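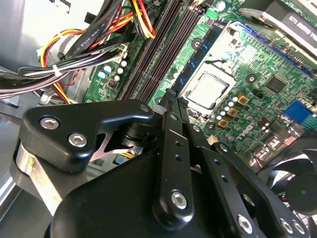
Notebook, bench 2, September
Task: memory module, seating and removing
Present: me (morning), Jonatan Skjelbred (from 14:10)

Started again on the memory task after the pause last week. The goal stays the same: 800 good episodes on the desktop cases before we change to the next task from the Kollmont list. In total we want 3000 for all the tasks together, and then Gøran Fagerlund will start the long training run.

Today's counter, morning: 1410 in the total folder. I did not yet remove the bad ones from Friday's session, so this number is too high.

Case used: the one with the Dell board and the blue module. The module goes in at a slant to the view of the wrist camera, and the left finger bracket hides much of what is on that side. I tried to come in more from the CPU side. It is better for seeing the slot, but then the linkage is close over the processor, and I drive slowly and nervously. I think the nervous driving is visible in the data. Many small stops, 2 or 3 seconds long. Jonatan says we should keep these episodes and let Gøran decide. I marked them with "slow" in the comment field.

The cable bundle is a nuisance. When I approach from the left I must go over the power wires, and every person does this in a different way. For the learning this is maybe good, for the operator it is not. We agreed not to tie the wires back, because the cases from Berge will arrive with the wires as they are and the policy must manage it.

Rules we wrote down for this task, please follow:

Episode begins with fingers open and above the board, not touching anything.
Module starts partly inserted, one end lower than the other. Change which end.
Press down one end, then the other. Do not press in the middle.
If the module falls into the case, stop the recording and mark "drop". Do not rescue it inside the same episode.
Move the case a little every 30 episodes. Also turn it, not only shift it.

Problem with Kirex: the recorder wrote two episodes with the same number after I restarted it at lunch. I renamed the second by hand. Somebody should look at this properly, I don't trust it after a restart.

Afternoon: Jonatan drove, I labelled. He is faster than me but he lets go of the module too early, before the pressing is finished. We looked at five of his together and he repeated them.

Still open:
— exposure of the wrist camera. The heat spreader is pale and the slots are very dark, one fixed setting is perhaps not enough
— ask Clatgate for spare finger pads
— Gøran wants also failed insertions, but how many? Ask him before Saturday.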